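1/ Went to the Jiltitau open day in Catow this afternoon and I've come home with far too many thoughts about robots and washing up, so you're getting a thread. Two arms, a drying rack, a mug and a plastic cup both upside down, and a big green handle in the gripper: 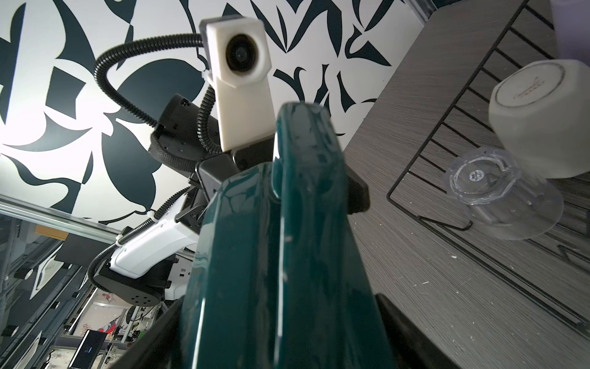
2/ Background for anyone who doesn't know them: Jiltitau are the people who moved into the old Darkell works by the canal. They teach robot arms to do kitchen jobs. I've cycled past that building most mornings and had never once been inside, so when the open day poster went up in the library I booked on the spot.

3/ They were running it in slots and I got the 2 o'clock. You sign in, you get a sticker, you get a safety chat about not leaning on things. A small boy in front of me asked if the robots could get out. The answer was that they're bolted down. He looked really let down by this.

4/ Can we talk about that ceiling? Huge black and white mural, all leaves and petals and flamey bits. I was expecting strip lights and grey tiles. I spent the first part of the safety chat staring straight up and had to ask the person next to me what I'd missed (don't lean on things).

5/ Right, robots. What I hadn't understood before going is how much of the work is people. Someone stands there and guides the arms through a job by hand, using a pair of controllers, and the computer records the lot. Every movement, plus what the cameras see. Then they tidy up the table and do it again. And again. And again!

6/ They call each go an "episode". The system that keeps track of them all is called Pace and it has a counter on a screen by the door. When I walked in it said 971. They wanted to hit 1,000 on the cup job before the end of November, and everybody who worked there kept sneaking a look at it.

7/ I asked what happens at 1,000. Cake, apparently. Then they train on the whole pile and see if the arms can manage it with nobody on the controllers. If it goes badly they work out which episodes were a bit rubbish, bin those and record more.

8/ So the thing I'd imagined as wall to wall coding is a lot closer to being a very patient driving instructor. I found that weirdly cheering. The woman running our demo used to work in a pottery and said the main skill is being able to do the same thing all day and still care about it.

9/ There are cameras on the arms themselves, by the way, as well as the ones looking on from further off. The close-up view from the wrist is brilliant for seeing what's between the fingers and hopeless for pretty much everything else. I could have watched it for an hour. It makes a handle look like a whale coming up for air.

10/ Clear plastic is a pain. I'd never thought about it but of course it is! You look at a see-through cup and what you mostly see is whatever's behind it. On a wire rack that means bars, bars, more bars. The demo woman said the white mug is the one they give to new starters and the clear cup is the one they give to people who've got cocky.

11/ Upside down matters as well. We all know a cup is a cup whichever way it's sitting. The arm only knows what it's been shown, so if every episode has the cup the right way up, then one flipped over on a rack might as well be a hat. They move things about between goes for that reason, and they swap cups in and out of a big crate.

12/ People have been donating cups for the crate, which I love. There's a sign asking for your odd ones. I've got a whole cupboard of those, so I'm going to do a run down there next week. Sorry in advance to the "World's Okayest Aunt" mug, you're off to work in technology.

13/ Then they asked if anyone wanted a turn on the controllers and my hand was up before I'd thought about it.

14/ Reader, I was terrible. You squeeze and the fingers close, fine, easy. But you can't feel anything! No weight, no little slip to tell you you've not got it. Your eyes have to do all the work your fingertips normally do and mine were not up to it.

15/ It took me 3 goes to get hold of a sponge. A SPONGE. The softest, most forgiving thing in the whole kitchen. The small boy went after me and did it first time, then handed it from one arm to the other just to show off. He got a round of applause. I got a very kind nod.

16/ My goes weren't recorded, I checked. Visitors' attempts don't go anywhere near Pace. Which is a relief, as I'd hate to think of some poor arm in years to come dithering over a sponge like me.

17/ Things I asked that I thought were daft and they were nice about: does it get tired (no, but the motors warm up and they give it breaks), does it break things (yes, cups mostly), do they name the arms (they wouldn't say, so yes).

18/ Thing I asked that I thought was clever: why not just buy a dishwasher? Everyone laughed in the way people laugh when they've heard it already that day. The reply was that somebody still has to load the dishwasher. Fair.

19/ I did ask about jobs too. My mum was a kitchen porter for years and it wrecked her hands. They didn't fob me off. They said what they've got now is far slower than a person and needs someone beside it, and that they'd rather talk about it in the open early on. I don't know where I've landed on that one yet. I'd have liked to hear from some people who do the job now, and I put that on the feedback card.

20/ Other small grumble. It was hard to see if you were at the back. There's glass and metal framing round parts of the work area, and once a few tall people had settled in you got elbows. A step for the kids would help, or a bigger screen showing what the cameras see.

21/ And the tea ran out. I know, I know, free event. But a room full of cups!!

22/ Cable fans (I know there's at least a couple of you following me): you'd be happy. Thick ribbed black conduit looping all over the arms with little white zip ties holding it in place. I asked about it and got quite a long answer. Short version: a joint that bends all day will chew through anything that hasn't got enough slack, and too much slack catches on the cups.

23/ My favourite bit was dead quiet. Our demo had finished, most people had drifted off to look at the posters, and the demo woman went back to her next episode as if we weren't there. Tiny movements. She was holding her breath for the fiddly parts. I noticed I was as well.

24/ When we left, the counter had gone up, and one of the team by the door gave it a little fist pump. I'm now properly invested in this number. If anyone from Jiltitau is reading, please post when the cake happens.

25/ Practical stuff as a few of you have asked. It's free, you book through the library or their website, the entrance is on the canal side and not the Darkell front gate (I walked all the way round, learn from me). Step-free the whole way. Bike racks by the door. The bus from the station stops at the end of the road.

26/ It's noisier than you'd think in there, mostly chatter bouncing off hard surfaces, so if that's tricky for you maybe ask for the first slot. They said it's the quietest. Ear defenders were on a hook by the sign-in desk and a couple of the kids were wearing them.

27/ They're hoping to run another one in the spring, with a different job on the table. Folding tea towels got a mention and the whole team groaned. I'll be there, and I'm going to practise on sponges in the meantime.

28/ Adding one more as my brother has just messaged: no, I can't get it to come round and do yours. Wash your own cups.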